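Saturday, 9:20. Bench notes, picture hanging (sunset print, orange frame)

Picking up from the last entry. The print is the sunset over water, with the white mat, in the orange frame. It goes in the hall outside the shop door, on the painted drywall between the switch plate and the coat hooks. Before hanging I wanted to settle three things: the corner joints, the hanger type, and whether the stone-look floor is a fit surface to work on.

**Floor**

Gray, white veins, hard. Reads as slate from standing height. Swept once before starting and it still holds grit. Small pale specks hardly show against the veining, so a visual check is not enough. Wipe a palm across it before anything goes face down. Use the gray blanket for glazing and for any finished face. I set the frame face up on the bare floor for the layout only.

Open item: Barrett Escobedo wants a permanent mat there. I would rather have the floor bare and the blanket on a hook. Not resolved.

**Frame**

Orange finish, some gloss. Shows fingerprints under the work light, more so on the outer edge than the face. Cotton gloves leave lint on the mat. Nitrile is better.

Measured outside height on both sides with the steel tape and got the same reading twice. Diagonals differ by 2 mm. Acceptable for this size. If the difference were over 4 mm I would open the joints and reglue.

Corner check, by hand, light twist:

- lower left: tight
- lower right: tight
- upper left: tight
- upper right: slight click, no visible gap from the front

Ran a bead of thin wood glue into the upper right from the back, worked it in with a card, band clamp for 47 minutes. No click afterward. Squeeze-out on the back only, scraped off with a plastic blade while rubbery. Do not use a damp rag on this finish; last time it left a dull patch on the Tirnley sample and we never got the sheen back.

**Hanger**

Options on the shelf were sawtooth, D-rings with wire, and the Grumov two-part cleat. Sawtooth is out. The hall door slams and a single center hanger lets the frame walk out of level. Had that with the map.

D-rings with wire would do, but the wire lets the top lean forward and the ceiling fixture is close enough to throw a glare on the glazing. The cleat sits flatter. Went with the cleat.

Cleat notes:

1. Supplied screws are too long for this molding. Swapped for shorter pan heads from the assortment drawer.
2. Pilot holes drilled with a tape flag on the bit. Checked depth on scrap first.
3. Cleat centered off the molding and not off the mat. The mat opening is not quite centered in the frame and I am leaving it that way.
4. Two felt bumpers at the bottom corners, same thickness as the cleat, or the frame tips in at the bottom.

Weight with glazing and backing is under 2 kg on the luggage scale. Wall anchors are overrated for that, no concern.

**Wall layout**

Vertical position: center of picture at 1475 mm from finished floor, to match the two already up. From the cleat seat to picture center is 295 mm, so the seat line goes at 1770 mm. Marked in soft pencil on low-tack tape, not on the paint.

Level was the short one. Checked it by reversing; bubble agrees both ways. The long level has been off since it fell and should be taken off the rack or labeled.

Did not find a stud where I wanted one. The finder gave a hit near the switch plate, which I am treating as the cable run. No drilling within a hand's width of that, ever, even with a short bit. Barrett has the drawing of the run from the rewiring and I'd like a copy in this binder.

**Orientation of the print**

Somebody asked which way up the print goes. The glow is at the top and the posts stand up out of the water. Label on the backing now says TOP with an arrow. There are three dark diamond shapes on the water that I took for marks on the glazing when I first looked at it under the shop lights. They are in the print. Do not try to clean them off.

**Materials**

- Glue: Stasance thin, the bottle with the blue cap. Nearly out.
- Tape: low-tack, fine.
- Backing: Nguyen-Tran board, one offcut used. The rest of the sheet is flat and dry behind the lathe.
- Felt bumpers: took the last four from the bag, two used, two back in the drawer.

**Status at 11:40**

Joint glued, cleat on the frame, bumpers on. Wall plate not up. Tape line is on the wall; leave it alone until I've checked the cable drawing.

**To do**

- Wall plate, once the run is confirmed.
- Wipe glazing with the dry cloth, edges last.
- Reorder thin glue and short pan heads.
- Second picture for the hall has no mat. Decide if it gets one or if the pair hangs mismatched.
- Label the long level.
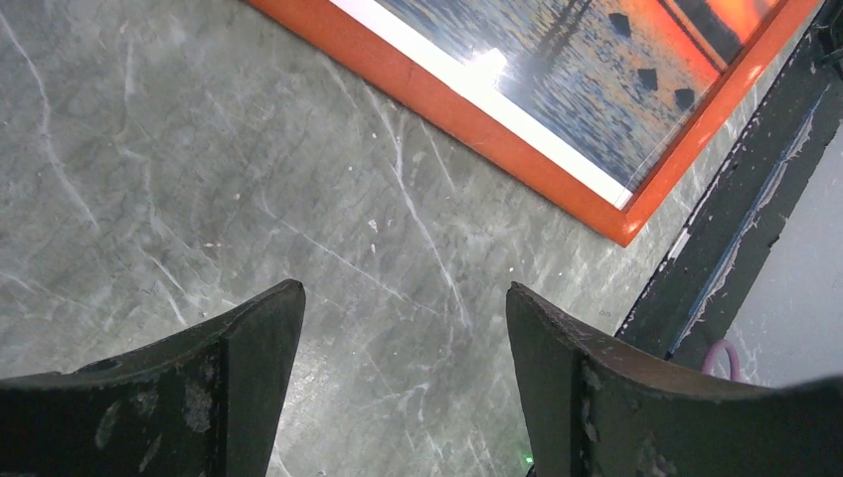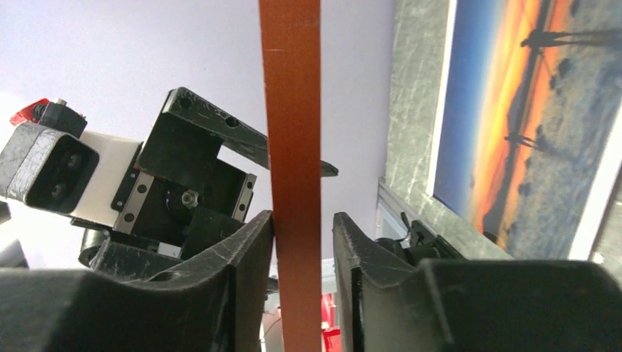
First: sunset print in the orange frame, on the gray floor. Second: rust-orange strip held upright, faint scuffs near the top.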